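Subject: Re: [ongart-quilters] binding that won't lie flat, and the November swap

Vichien Kaewmanee wrote:
> Hi all, I finished the top for my Zikwood throw and the binding is
> driving me up the wall. The corners pucker and I can see my stitches
> from the front. I cut the strips two inches wide, straight grain, and
> sewed the back down by hand. Do I rip it all out? Also, is anybody
> still bringing scraps to the swap in November? I have a whole bag
> of greens.

Hi Vichien, and hello to everyone I haven't seen since the Kurulcombe show!

Please don't rip it all out. I did that once with a bed quilt and I was so mad at it afterward that it lived in a closet for 4 years. Undo the corners only, maybe five inches on each side, and leave the long runs alone. Two inches is skinny for a double fold, especially if you used that puffy batting you had at the last meeting (did you?). I cut mine at two and a half and it goes around the edge without a fight.

For the corners, stop a quarter inch before the edge, backstitch, take the quilt out from under the foot and fold the strip straight up, then straight back down. Pinch it hard. I use a clip on each corner and I don't take it off until my needle is practically touching it.
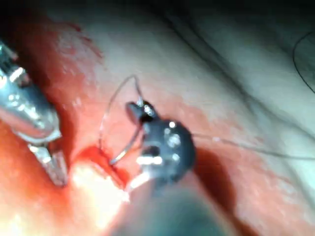 Now, the stitches showing on the front. I had the same trouble for years and it was my thread tension plus me stabbing straight down through everything. What you want is a ladder stitch or a blind stitch with the needle nearly flat, picking up just the backing and a bit of batting. Come in low. The silver jaws over on the left there are slanting down with their tips close to the surface, and a low slant is what I'm after with my needle hand too. Take tiny bites, and pull snug every third or fourth stitch. If you pull tight on every one you get that wavy look, and then no amount of steam will save you.

Thread: I went through the drawer last night and I'm down to one good spool of the gray Verurlow, the 258 shade, which hides on nearly anything. They had it at the shop in town but they've moved the notions to the back wall, next to the zippers. Buy two if you see it, and I'll pay you back for one.

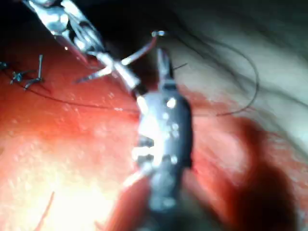

Oh, and press the binding toward the outside before you turn it! I skipped that step on the baby quilt and paid for it with a whole evening of hand sewing I had to do twice. A dry iron is fine. If your greens are the batiks, test a scrap first, those can bleed like crazy (ask my ironing board cover).

About the swap: yes, it's on, and yes, please bring the greens. I have 51 charm squares in mostly blues and a pile of selvages that I keep swearing I'll do something with. Same room as before, but park on the side street this time, the front lot is getting repaved. 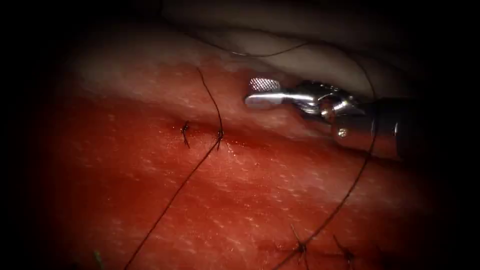

Ongart Quilters, Hand Sewing Group

One more thing on knots. Bury them. Make a small quilter's knot, pop it through the backing, and let it sit in the batting where it can't be felt. Start a new thread before the old one gets shorter than your hand, or you'll be knotting off with your fingernails.

If you want to bring the throw along I'm happy to do one corner while you watch, and then you do the other three while I eat your cookies. Does anyone have the big cutting mat, by the way? I thought it came home with me and it did not.

Hugs to all, and Vichien, send us a picture when the corners are done!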